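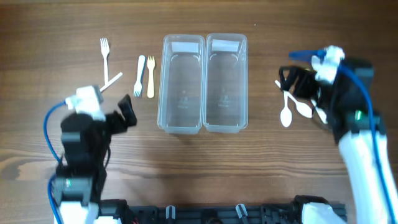

Two clear trays, side by side.

Blog > Games > Puzzle > Curkville

Search this blog
Search

I have finished Curkville, if you accept a loose definition of finished. The credits rolled. A small brass band played. Then the map zoomed out and showed me a whole other district across the river with its lights off, and I closed the laptop and went to bed.

For anyone who has managed to avoid it, Curkville is a streetcar puzzle game from a studio called Berchtold, which as far as I can tell is two people and a very good accordion recording. You get a small town seen from overhead, a few streetcars, and a set of track switches. Every streetcar has a color and a passenger who wants to be somewhere. You set the switches, press the bell, and all the streetcars move at once. They keep moving until each one has reached its stop or two of them have met in an intersection, at which point everybody gets out and stands in the street looking at you.

There's no crash, by the way. No explosion or game over screen. The little people just step down and look up at the camera until you press undo. I have been shouted at by final bosses the size of apartment buildings and none of them made me feel as bad as a man with a cello case waiting for me to admit my mistake.

The main town has 65 levels. The first dozen are so gentle that I started making unwise statements to my family about being good at this. One streetcar, two switches, ring the bell, band plays. Then the game introduces the timed switch, which flips itself over every time a streetcar crosses it, and I stopped making statements.

Timed switches are the whole game, really. Everything up to that point is a map problem, and you can solve it by squinting. Once the switches start flipping you have to hold an order of events in your head. Red crosses first, so the switch goes left, so green gets sent up the hill, so green is late, so yellow gets through the square before it. Change one thing at the depot and the entire afternoon rearranges itself. I filled up the back of an electric bill with little arrows. I then had to pay the electric bill.

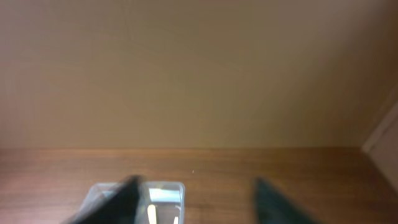

Undo is limited to five steps, and I went back and forth on that for most of a week. My first reaction was that it was mean. If I'm going to be stuck, let me be stuck with unlimited takebacks like a civilized person. But a level is rarely more than nine or ten decisions long, so five steps takes you back to about the middle, and the middle is generally where I'd gone wrong. With a bottomless undo I would have hammered on that button until the level gave up. With five, I had to decide whether the first half of my plan was any good. It usually wasn't, but at least I'd been made to look at it.

I still think it should be an option in the menu. There is an option in the menu to change the color of the mayor's hat.

A word on the story, which exists. You are the new dispatcher. The old dispatcher has left you a desk drawer full of notes, and you get another note every few levels. Most are about the job and some are about a goose. I skipped the first several, because I skip everything, and then found out on level 31 that the notes contain actual rules of the game that aren't written anywhere else. Streetcars going downhill take intersections ahead of streetcars going up. That's in a note. It's in the second paragraph of a note that is mostly about soup. I had solved a good stretch of levels while believing that right of way was random and that I was lucky.

I don't know if this is brilliant or if somebody at Berchtold ran out of time to make a tutorial. The soup sounded nice, though.

Level 44 is where I lost a weekend. It has four streetcars, one bridge, and a parade. The parade walks along the main street at its own pace and nothing can pass it, so you're supposed to tuck your streetcars into side streets and let them out again behind the tuba. I knew that's what I was supposed to do. I could have explained it to a stranger at a bus stop. And every single time, the blue streetcar came out one beat early and stopped nose to nose with a flag bearer, and everyone stepped down and looked at me.

I went looking for help, and found a walkthrough by one Brigitta Bühler, who has written up every level in the game in the tone of a person returning a faulty toaster. Her entry for 44 reads, in full: "Send blue around the brewery. It has always been possible to send blue around the brewery." I'd been looking at that brewery for two days. I thought it was scenery! It has a track running behind it, partly hidden by a chimney, and you can rotate the map to see it. You can rotate the map. I learned this on level 44 of 65.

I have since read the rest of her walkthrough for pleasure, including the levels I had already solved, and in most cases she did it in fewer moves and seems disappointed in both of us.
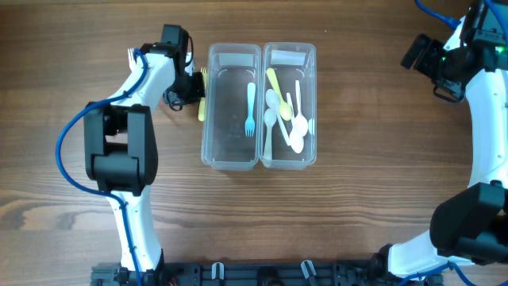 Blue fork on the left, spoons on the right.

Now, moves. The game counts them, quietly, in the corner, and when the credits finish it adds them up and shows you where you stand against everybody else who has gotten that far. My total for the main town put me in position 3459. I have no idea how many people are on the list, because it doesn't say, and I have chosen to picture a very large number. You can scroll up from your own name toward the top, but only a page at a time, and I got bored somewhere in the three thousands. The game also told me I had pressed the bell 812 times. I didn't ask.

Things I liked, in no order. The bell sounds different depending on which district you're in, and by the time you get to the harbor it has a bit of a foghorn to it. Passengers you've delivered turn up in later levels in the background, going about their business, so the cello man is sitting outside the bakery by level 50 and appears to have forgiven me. You can play the whole thing with one hand, so I ate a great deal of toast. It saves in the middle of a level without being asked.

Things I liked less. Green and teal are two different streetcars, and on my laptop they are the same streetcar. There's a pattern mode that puts stripes and dots on everything, and it helps, but then the stripes start crawling when the camera moves and I had to go and look at a tree. The text in the notes is tiny. And the fast forward button sits right next to the reset button, a decision I would like to discuss with someone in person.

I logged it on Listley, where I keep my list of games started and, in a much shorter column, games finished. Listley wanted a score out of ten. I put an eight, changed it to a seven because of the teal business, then put it back to an eight when the band tune got into my head at the dentist. It also suggested I might enjoy a farming game with a similar "cozy vibe," so I don't think Listley has been to level 44.

That leaves Pladuvton, the dark district over the river. I did go back on Wednesday to have a look. The lights come on when you ring the bell, and it's lovely, all canals and low roofs, with an old lady waiting at a stop with a birdcage. The first level has six streetcars and no switches. None at all. There's a drawbridge, and there's a note from the old dispatcher that says only "You'll want to read the goose ones again."

So I'm reading the goose ones again. If you've gotten past the second canal, please don't tell me how in the comments, but do tell me whether the birdcage matters.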